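FOR RELEASE: 30 Mar 2022

Can a machine clear your table yet? Ask us again in August

EKGATE. We get this question at every open house, so I'm going to answer it in a press release and save everybody some time! Can a robot do the chores? A few of them, slowly, on a good day.

Civora is our new table-clearing program, and it starts public trials at our Prenduvgate shop this August. We picked table clearing (mugs, plates, toys, the stuff every family leaves lying around) because it sounds easy and it's a real bear to get right.

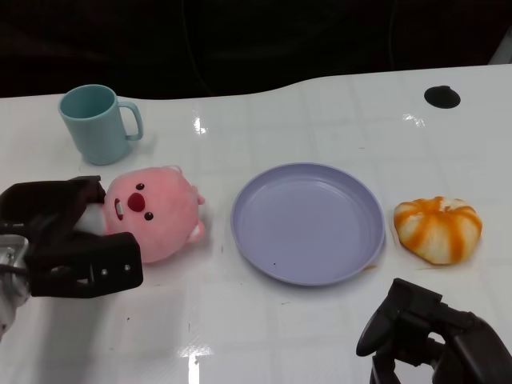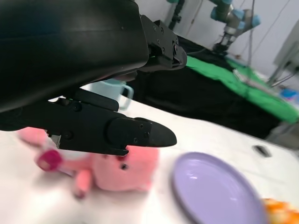
A pink plush toy, a lavender plate and a mug on the white table.

By the Civora press desk, Ekgate

Soft toys are the ones I'd watch. A plate keeps its shape when you grab it and a stuffed animal squishes, so the grip has to change as it goes. Our best run so far cleared 18 things in 40 minutes. My kid does it in two, with complaining.

Folding laundry? Still rough. Loading a dishwasher? Please don't ask me yet. On the shop floor we're further along, and sorting small parts into bins with our older Chae system is pretty dull to watch now (I mean that as praise).

Trials are free and there's room for 35 households. Sign-up is at the Prenduvgate front counter, and bring something awkward from your own kitchen table!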